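3 min read

New malaria control project in the Erkia district, who's following this?

valden_walker
So excited to see this finally moving! The Wirnunari agreement was signed in October and the first net distribution covers 472 households along the river. Two clinics get rapid tests and a trained lab tech each. I lived in Erkia for a while and the closest clinic with a working microscope was a full day away, so this is huge for people there.
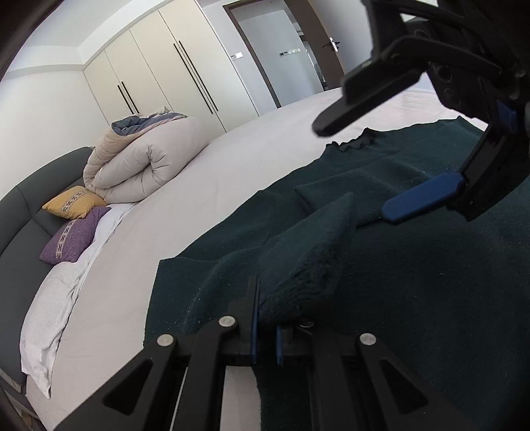
The part I love most is that the money goes through the district health office, so local nurses decide which villages come first. Ingeborg Gasser is running the training and she's wonderful, I sat in on one of her sessions and took pages of notes.

mkt_rosa
Great news, but 472 households is tiny. The old Teuber plan promised 800 and then went quiet. Why should we clap for a smaller number?

valden_walker
Because these ones have a budget behind them! Teuber never had its transport money lined up. I'd take 472 delivered over 800 on paper any day.

frerichs_r
Rüdiger Frerichs here, I helped with logistics on the Teuber plan. That's a bit unfair, valden. We had trucks. The road washed out and the permits ran out while we waited. Still, I'm thrilled somebody is picking this up, and the river villages are the right place to begin.
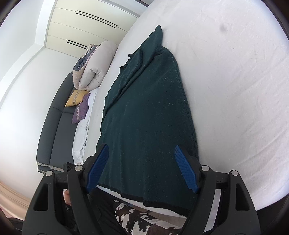

Nets only work if people sleep under them, and that comes down to the home visits. You have to look at how each family sleeps, help them hang the thing and show them how to tuck it in all the way around (my favorite part of the job, you get fed everywhere). A fitted sheet with a knitted blanket lying on top, like the bed in my photo, is easy to tuck a net around. Floor mats take more practice, so please budget time for them!

mkt_rosa
OK, fair about the road. I still want to see the spraying schedule before I get my hopes up.

valden_walker
Same! I'll post it as soon as the district office puts it out.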